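Clearing the small stuff off a table (without buying a tray)

I don't believe in drawer organisers. I bought a set of 7 from Burbridge and ended up with seven places to lose things.

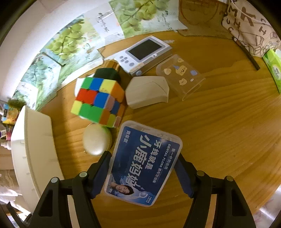
Small things pile up on any flat surface, and most tidying advice treats them all alike. I'd split them by where they get used.

1. Bathroom things go first. A box of floss picks has no business on a table, whatever you tell yourself about flossing after dinner. Take it there now.

2. Fidget things, like a puzzle cube, can stay if somebody picks them up most days. Be strict. Mine had been scrambled since October, so it went on the shelf.

3. Lidded cases: open every one. Small round ones are the worst — I've found buttons, a dead battery and one earring. Empty it or put it back where it lives.

4. Wipe the table before anything goes back.

Ulla Kiiskinen swears by a "landing bowl" for whatever is left over. I tried it for a fortnight and got a bowl full of rubbish. Try it if you like.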